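Home | Products | Help | FAQ | Contact

Cludwood Password Manager FAQ

Is Cludwood free?
The basic plan is free for up to 12 saved logins. The paid plan has no limit.

Which browsers does it work with?
Any browser that can run the Grumero extension. Install it from the Products page, then restart the browser.

I forgot my master password. Can you reset it?
No. We don't keep a copy. If you printed your recovery code when you signed up, enter it on the login screen — dashes included.
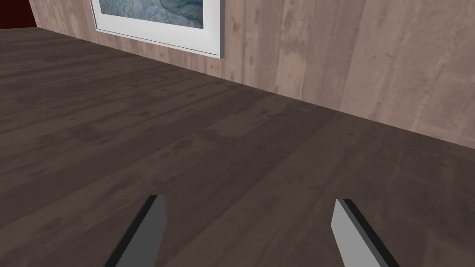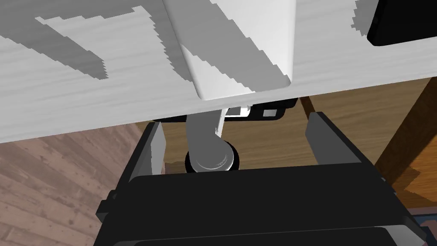
How often should I change my passwords?
Change one when a site reports a breach, or when you have used it in more than one place. Cludwood marks repeats in orange.

Why was I logged out?
The vault locks after 900 seconds without activity. You can set a shorter time under Settings.

Can I share a login with my family?
Yes, on the paid plan, with up to seven people. Each person needs their own account.

How do I report a fake Cludwood email?
Forward it to support and delete it. Don't click any links in it.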